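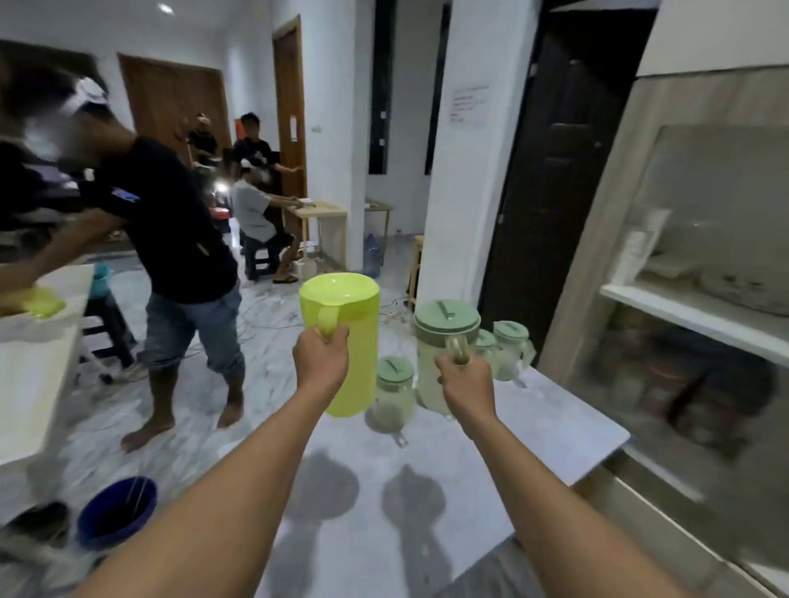 Pitchers, most of them with green lids.

Just Sell Me the Lid

Friday, March 24, 2023

I dropped the lid of my blender jar in December and it cracked right across. The jar was fine. The motor was fine (it could probably mix cement). So I went on the Kikley website to buy a lid, which I figured would run me a few bucks plus some outrageous shipping, and I was ready to pay both and complain to my sister later.

They don't sell the lid. They sell the jar with the blade and the lid together, and that was out of stock, and under it was a cheerful little box suggesting I might like the new blender. The new blender has a wider jar! So even if I'd bought a whole new one just to steal its lid, the lid wouldn't have fit the old one.

I've been cooking with a saucer on top of my blender ever since, holding it down with a dish towel, and I've had a lot of time to get worked up about this.

My opinion, and I'll put it as plainly as I can: if a company sells a thing with a part that comes off, it should sell that part by itself, for as long as people are likely to own the thing. Lids first. Then bases, knobs, gaskets, the little feet that fall off the bottom of toasters. I don't need a repair manual or a special screwdriver. I need a shopping cart with a lid in it.

People who write about repair tend to go straight to phones and tractors, and good for them, that stuff matters and there's serious money in it. But I've never opened up a phone and I don't plan to. What I lose, break, melt and leave at other people's houses is the boring stuff. I've thrown out a perfectly good salad container over one missing clip. I once tossed a slow cooker over a knob. A knob! I tried a cork and a screw first, and it worked until I grabbed it in a hurry.

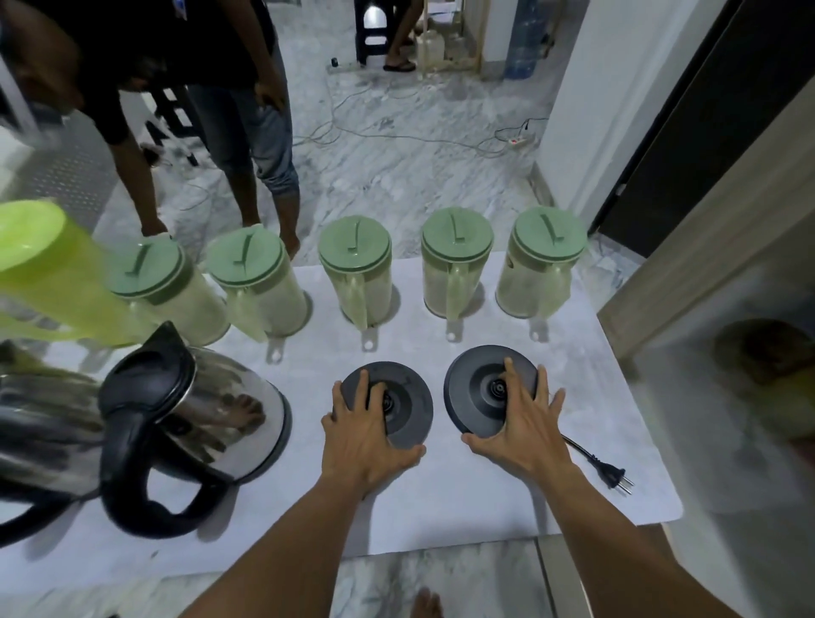 Kettle bases, with a power cord on one of them.

Kettles make me the maddest. The part that heats and the part that plugs in are two separate pieces, they come apart every time you pour, and still you mostly have to buy them as a couple. I paid $48 for my kettle and I love it. If the base quits tomorrow I'll have a nice steel jug. And I understand you can't have people sticking any old kettle on any old base, there's electricity and water involved and I'd like my neighbors to live. Fine. Sell me the right base, then, with the model number printed on it big enough to read without my phone flashlight.

The argument on the other side is always storage. Keeping spare parts for 200 products costs money, and somebody has to pack up a four-dollar lid and mail it. I take that seriously, I worked two years in a stockroom and I remember the shelf of odd bits we couldn't match to anything. But look at why there are so many odd bits. Every spring the jar gets a hair wider, or the rim gets a groove, and now there's one more lid in the world that fits exactly one thing. Keep the rim the same size for ten years and the storage problem gets a whole lot smaller. Canning jars figured this out ages ago – you can find a jar at a yard sale, go to the grocery store and come home with a lid for it.

I'd pay extra, too. If Setlow or Gotmont or any of them put a line on the box saying "replacement lids sold separately until 2035," I'd buy that box over the cheaper one next to it, and I'm pretty tight with money.

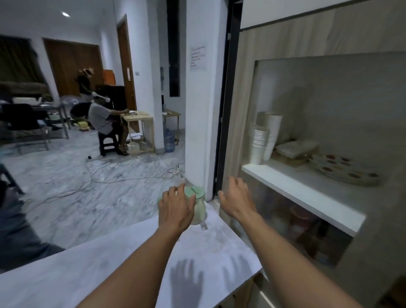 Priit Kļaviņa read a draft of this and told me I was letting shoppers off too easy. People say they want the spare lid, he said, and then they see it's eight dollars with shipping and the whole new set is fifteen, and they buy the set. He thinks the companies would stock lids in a minute if any of us ordered them.

I've been chewing on that one. He's partly right and it annoys me. I have bought the set. I bought a set of storage containers last summer when I was short two lids, and now I have bottoms stacked up to the cabinet ceiling. But I'd say the price is part of the trick. When a lid costs more than half of what the whole thing costs, that's a company that would like you to give up, and it's a bit much to blame people for taking the hint.

The place that did right by me was Pellegrini, the hardware store over by the post office. They have a drawer behind the counter with pressure cooker gaskets in it, and when I brought in my old one, stretched out like a sock, the man held it up against three others and sold me the match. I was in there under five minutes. I asked if he had a blender lid and he laughed pretty hard, but he did write down the model number, and I'm supposed to stop back in after he's talked to his supplier.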